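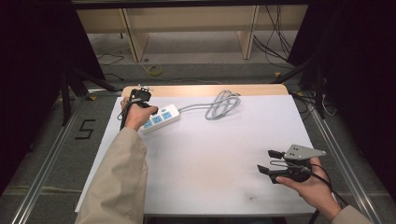

Why on earth are cords still a line in this report, came the question from Lelletti after my last one, when there's a whole room to finish and November is nearly here? Fair enough! I'd probably have asked the same thing. But cords are where most of my October went, so they get the top of the page again, and the furniture can wait its turn.

**Cilville workroom, progress report, Wed 28 October**

When we wrote the Mridha proposal I put "power and cable storage" down as a small job to fit in between the big ones. Then we opened the old supply closet. Everything with a plug on it had been dropped in the same bin for years, and pulling out one extension cord meant pulling out all of them (plus a glue gun, plus somebody's phone charger). So I stopped, tipped the lot onto the carpet, and started over.

## Power strips and cords

The new rule is that every strip goes across a table before it goes on a shelf. You lay it out flat, look along the cord for nicks or flat spots, look at the sockets and the switch, and only then coil it up. The white strips with the three blue sockets and the little blue switch are my favorites for this, because you can spot one from clear across the room and the gray cord shows dirt right away.

Coiling is still a work in progress. I like big loose loops, as wide as a dinner plate, and I will argue for them with anybody. The tight figure-eight people have their points too. What we've agreed on so far:

- loops stay loose, no wrapping the cord around the strip itself
- the plug end goes on the outside of the coil where you can grab it
- one fabric tie per coil, and the tie stays on the cord when it's in use
- anything with tape on it comes to me and doesn't go back on a shelf

That last one caused some grumbling. I've had to throw out a few cords that people were fond of, and one was a lovely long orange one that I was pretty fond of myself. It had a split near the plug. Out it went.

## Tables

I'm happy with the white boards on top of the wooden tables. We tried working straight on the wood back at the start and small parts kept vanishing against the grain, while on white you see every screw and crumb. They do get scuffed. I've been cleaning them with dish soap and a soft sponge, and I'd like to keep going that way until somebody talks me into something stronger.

One thing I'd change is how the boards get lifted off for cleaning. It takes 2 people if you don't want to catch a corner, and I'm often in there alone first thing. I'm asking Ellix for a price on lighter ones. No hurry on that, and I won't order anything without checking with you first.

## Storage

The divided shelving is the part I thought would be simple, ha. The upright dividers are great for flat things and binders, and they're so-so for coils, which slump over and lean on their neighbors. For now I'm standing each coil in a shallow tray and sliding the tray in between the panels. It looks a bit homemade but it has stopped the slumping, and you can take a whole tray over to the table and bring it back without anything unrolling on the way.

Labels come next. I printed a batch and hated them (way too small, and I'd spelled "extension" wrong on half the sheet), so those are being redone.

## Money

Spent so far: $3,683. That covers the strips, ties, trays and the replacement cords. The redone labels aren't in there yet, and neither is anything from Ellix. I moved a little over from the "misc. hardware" line to pay for the trays and I've marked it on the spreadsheet in yellow so you can find it.

## What I need from you

A yes or no on a second set of trays before the November order goes in. Also, if Lelletti still wants the storage list as a separate document, tell me which columns matter to you. My version has a column called "weird smell" and I'm guessing you can live without it.

I'll send the next report once the labels are up.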